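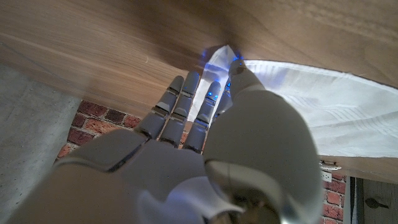 Our project was about blurbs, and in particular about what a publisher owes the person it quotes on the back of a book. Willar, the small press that let us into its correspondence, had sent out 98 books with praise on the cover, and over 60 of those carried a line from somebody who had not seen the final wording. We began by asking authors how they got their quotes, and got a lot of shrugging. Most of the interesting paperwork was kept out of view, and reading it felt like reaching up under a wooden tabletop with your fingers and hoping the thing you touched was a letter. Beverley Ruddock, who was rights manager at Willar until August, answered everything we asked and several things we didn't.

## What we looked at

We sorted the quotes by where they came from: a published review, a private email, or a conversation at a party. The last group was larger than the press would have liked. For each one we compared the original words with the printed ones. Trimming was normal. A reviewer who called the novel *Dullstead* "a brilliant idea, wearily carried out" appeared on the paperback as "Brilliant." The period was the designer's. 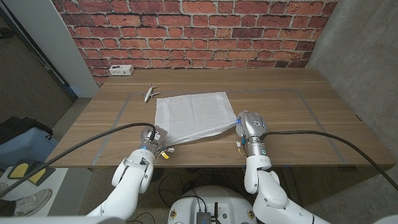

*Cloth held at its two near corners, inside the taped area of the table.*

## What we found

Permission was asked for in writing only when the person quoted was famous enough to have an agent. Everyone else was thanked, sometimes afterward. Gönül Kocabaş, who writes about food and translated the memoir *Tatlı*, found her private email to the author on the jacket with both of her complaints removed. She asked for a new cover and was sent 4 free copies of the old one.

Fliltora, the online bookshop we used as a comparison, has a rule that any quote can be taken down on request. It took them 2 emails to find the person in charge of the rule - she was very nice about it.

## Limits

We only saw one press, and it chose which folders to open. We also never settled what counts as the "sense" of a review, which took up most of our third meeting and all of the cookies. Our draft permission form is in the appendix. Willar has said it is "useful," and we have their permission to quote that.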